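From: Mei Abernathy
To: Rarnemier bag-menders and walkers list
Subject: Re: [rarnemier] School bags for September, and what to do with the orange one

Hello all, and thank you Hae-won for getting us started.

On (time: 7.42 in the morning) Hae-won Kong wrote:

> Dear everyone,
> The bag count is done and we have 157 in the back cupboard, of
> which 112 are fit to go out as they are. The rest want a zip, a
> buckle or a good wash. I would like to know what people think
> we should do about the bright ones. Last year the families
> with older children passed over anything orange or pink, and
> we carried a whole shelf of them through the winter.
> Also, do we leave keyrings and little toys on the zips or take
> them off? I took them all off last time and was told by a
> six-year-old that I had ruined hers.
> Can somebody write up how we check straps? Mei, I am looking
> at you.
> Hae-won

I am going to answer these in the wrong order, because the toys are the part I have opinions about and I may as well get that out of my system.

Leave them on! I know they get grubby and I know one or two of them are frankly past it, but a small child with cold hands will find a soft lump on the end of a zip pull long before they find the pull itself. My own two had theirs until there was nothing left but a loop and a bit of fluff. The orange and teal bag has one on its top zip, a little tan plush fellow with rounded arms and legs, and I think he is half the reason that bag will find a home. By all means wash them. A mesh bag on a cool wash does it, and then peg them up overnight by the clip. If the clip itself is bent then yes, off it comes, and please put the toy in the biscuit tin on my shelf so that I can find it a new one.
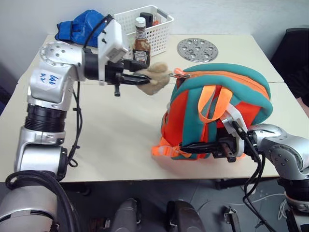 The orange and teal bag on its side, with the plush on its zip pull.

Now, the bright ones. I think the trouble last year was less to do with the colour than with the way we put them out. We had all the navy and black at the front and everything cheerful squashed at the far end by the coats, so by the time anybody got down there they had one in their hand already. I would mix them up. I would also offer the orange ones to the infants first, as the parents I spoke to at the gate were very keen on anything that can be seen on a dark afternoon in November. The walk up from the Quintanilla estate has no pavement for the last stretch, as those of you who do it will know, and I would sooner see a child in orange than in navy on that bend any day of the week.

On to straps, then, and I will try to be brief, though you all know me.

Lay the bag down on a clear table with the shoulder straps uppermost. Pull out every loose end of webbing before you look at anything else, as they do get themselves into a dreadful tangle and you can miss a frayed one in the middle of it. Run each strap through your fingers from the top seam to the buckle. What you are feeling for is a thin place, or a bit that has gone furry. If it is furry only at the very tip, trim it and seal it with the lighter (outside, please, after the business with the smoke alarm). If it is furry in the middle it wants replacing, and I have 88 metres of the 25 mm Tellero webbing in the hall cupboard, in grey and a sort of mustard, so do help yourselves.

Then stand the bag up and lift it by the carry loop with a couple of heavy books inside. I use the old road atlas and a cookery book. Hold it there while you count slowly to ten, and look at the stitching where the loop goes into the seam. Children hardly ever use the shoulder straps in the cloakroom, they swing the whole thing off the peg by that loop, so it takes far more of a beating than you would expect from its size. Any gap in the stitches at all and it goes in my pile. Give the other handles and odd bits of strap a tug as well, sideways as well as up.

Last of all, zips. Open and shut them the whole way three times, corners included. A zip that curves over the top of a bag will nearly always stick at the bend if it is going to stick anywhere. A rub of candle wax is usually enough. I have stopped using soap, it went sticky on me in the warm weather.
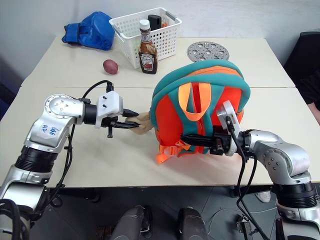
Same bag with its orange carry loop at the top. Ketchup and potato further back on the table.

I should say that the orange and teal one is a nice roomy shape and the padded edging is the sort that keeps its looks. If it gets through the zips I would put it near the front.

A few other odds and ends while I have you.

The Cateo shop has offered us their end-of-line buckles again. They are the side-squeeze kind and come in a box of 676, which sounds a great many until you remember how we got through the last lot. They only come in black. I have said yes in principle but would like somebody with stronger opinions than mine to say whether black buckles on a coloured strap look all right or look like a mend. I don't mind a mend that looks like a mend, personally, but I am not eleven years old and starting at a new school.

Name labels: please unpick them and don't just ink over the old name. It shows through. The little curved scissors are in the blue pencil case, or were in March.

Hae-won, could you tell me how many of the ones needing work are zips and how many are buckles? I can take a carload home if somebody will help me down the steps with them, and I would be glad of company for the unpicking too. The kettle will be on from two, and there is half a ginger cake that wants eating.

With love to all, and apologies for the length,

Mei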